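# The Big Room at Grullthorpe

The first thing Gergely Fekete wants to talk about is the plates. I had come to Grullthorpe on a Tuesday morning prepared to ask about square footage and lighting and what a person does with a building like this one, and within a minute of hanging up my coat I was hearing about dinnerware. White, round, no pattern. He went through a phase with a blue rim, he told me, and regretted it by the end of the month, and the blue ones now live at his sister's place in Tronudbridge, where I gather they are appreciated.

It's a fair place to begin, because a shared workroom really does stand or fall on its small stuff. The big stuff takes care of itself once you've paid for it. Grullthorpe has nearly 2,000 square feet on the main floor, and when Gergely and his business partner, Géza Nyitrai, took on the lease, they had every intention of chopping it up. There were drawings. There was a plan for a kitchen with a door, a proper meeting room, and a row of little offices, and the drawings are still rolled up somewhere if you ask nicely. Then they spent a winter in the place with nothing built at all and found they liked eating lunch where they could see who was coming down the stairs.

So the walls never went up. What they have instead is one long, bright, friendly room, and a good deal of thought about tables.

## Light first, then tables

Géza is the lighting man. He grew up over his parents' hardware store, Bozsik, and he has opinions about bulbs the way other people have opinions about barbecue. His rule for a white ceiling is to mix your shapes. Long strips do the heavy lifting over the floor, and a round fixture gives the eye somewhere to land (his phrase, and he was a little embarrassed by it, but I've thought of it in every room I've walked into since).

The railings he left black. Somebody suggested painting them to match the walls, and he held out through two separate conversations on the subject. I'm glad he did! Against all that white, the dark bars draw a line right across the room, and without them I think you'd feel you were standing inside a refrigerator.

Up behind the railing there are brown boxes, and I was not able to get a straight answer about what's in them. Gergely said chair parts. Géza said tax records. Anyone who has ever moved into a building will understand that both men could be right, and that the boxes will be there for years.

At floor level, the furniture is plain and there isn't a lot of it. White chair, small white table, room for a laptop and a little orange-brown plant beside it. People sit down, look at their phones, get up again, wander over to the marble. I did the same thing myself for most of the morning, and I got a surprising amount of work done, too.

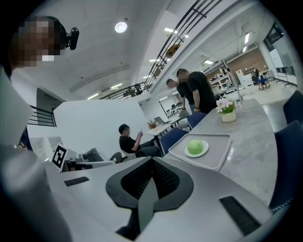
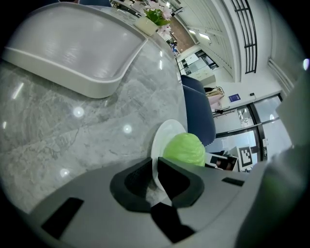 ## The marble table

Everybody ends up at the marble, sooner or later. It's gray with white running through it, and some darker gray as well, and it has a shine that picks up the ceiling lights in soft round spots. Gergely bought it from a restaurant that was closing, and the price was $1,935, which he remembers exactly because he had told Géza it would be under $1,000. They didn't speak on the drive home. By supper they were both wiping it down with the same dish towel.

He is a fanatic about what goes on it, in the nicest way. The big white tray stays. It has rounded corners and a little lip, and anything that would otherwise drift across the table is supposed to be herded into it by the end of the day. The flowers stay too, pale pink ones in a small square white pot, and they get pushed toward the far end when there's work to be done. A plate comes out when a plate is needed. Everything else is a visitor.

I asked whether all that white got dull. He thought it over for longer than I expected and then told me to wait until somebody put something green down. And he had a point — a lump of bright lime green on a white plate, with the gray stone underneath, is about as cheerful as a table can get. You notice the color from clear across the room. My own kitchen table at home is covered with a cloth that has lemons, roosters and a border on it, and no head of lettuce in the world could compete.

## What I took home

For readers with a marble or stone top of their own, Gergely was generous with advice, and I'll pass along the parts I wrote down fast enough.

- Wipe with a soft, damp cloth and a drop of mild dish soap, then dry it right away.
- Keep lemon juice and vinegar off it. Slice your lemons on a board.
- Pick one tray and make it bigger than you think you need.
- Buy plates you can replace one at a time.

Géza, who had been listening from the stairs, wanted it noted that none of this matters if your bulbs are wrong.

They're hoping to open the room for Saturday suppers in May, under the name Closirex, which was Géza's idea and which Gergely is still getting used to. There will be soup. There may be an argument about whether soup bowls can be any color besides white, and I've asked them to save me a chair for it.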